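4.3 The open day at the Skosis house

The third part of our study took place in February, when the Skosis group opened its practice house to the public for one long afternoon. We had asked for this visit early in the project and were very glad when it came about, as the two earlier settings (the lecture hall demonstration in Section 4.1 and the trade show booth in Section 4.2) had both kept visitors behind a rope. At the practice house they could walk right in, lean on the furniture, ask what they liked and, if they signed up at the door, take a turn working with the robot themselves. It is one thing to watch a machine from the tenth row and quite another to hold the other end of a table with it, and we wanted to hear what people made of the difference.

Invitations went out by mail to 1,000 households in the Lirkerier neighborhood, each with a short letter and a map. We took care to keep the letter plain. It said that a robot would be helping with household jobs, that children were welcome with a grown-up, and that coffee would be served in the hallway - a detail that several visitors later told us had settled the matter for them. In the end 33 people agreed to take part in the interviews, and these are the people we call "visitors" in the rest of this section. Many more came through the house without being interviewed, and their remarks are used only where they were written in the guest book.

The afternoon followed a loose plan. Visitors were greeted in the hallway by one of us and given a card with 2 questions on it, to be filled in before they saw anything at all. The first asked what job at home they would most like help with, and the second asked what job they would never want to hand over. They were then shown into the main room in small groups, where a member of the Skosis team explained the task and gave the safety talk. The talk was adapted from the one used by our partners at Sostero, and we thought it a little heavy for a friendly gathering. It included a reminder to call 911 first and the building office second if anyone was hurt, and one older visitor said that this was the moment she sat up and paid attention. We have since suggested moving it to the printed card.

Of the jobs on the program, the shared table task drew the longest conversations by far. A person and the robot take opposite ends of a small folding table, and the person leads. Skosis staff ran through it first for each group, and then anyone who had signed up could try. We had expected questions about strength and speed, and there were a few, but most of what we heard was about manners. Who goes first? How do you let it know you are ready? Would it mind if you changed your mind halfway? A retired furniture mover gave us a wonderful account of how two people on a staircase talk to each other mostly through the load, and he wanted to know if the robot could be taught to do the same. His comments shaped much of our coding scheme for the interviews, described in Section 5.

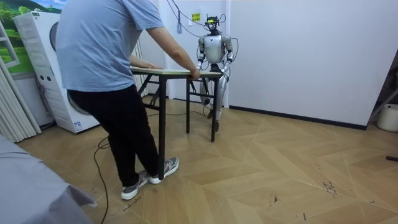 Photo: Rustad / Skosis open day

Figure 7. The shared table task. The person grips a near corner of the tabletop while the humanoid reaches for it from the far end.

The setting mattered too, perhaps more than we had planned for. The herringbone floor, the landscape on the wall and the white front-loading machine behind the work area made the room feel lived in, and visitors spoke of it as a home almost at once. They said "the kitchen table" and "my side," and they pictured the same job being done at their own place. At the trade show booth, by contrast, the talk had stayed mostly with the machine and what it might cost. The cables were the one thing that pulled people back. They hung over the robot and ran across the floor, and a good number of visitors asked about them, usually in connection with a dog, a toddler or a parent with a walker.

We should add a word on the limits of this visit. The people who came had chosen to come, and a house full of cheerful neighbors is a kind place in which to meet a robot. Several visitors also knew each other and compared notes over coffee before their interviews, so their answers cannot be treated as fully separate. We have kept the groups together in the analysis for this reason. The guest book remarks are given in Appendix B with the spelling left as it was written.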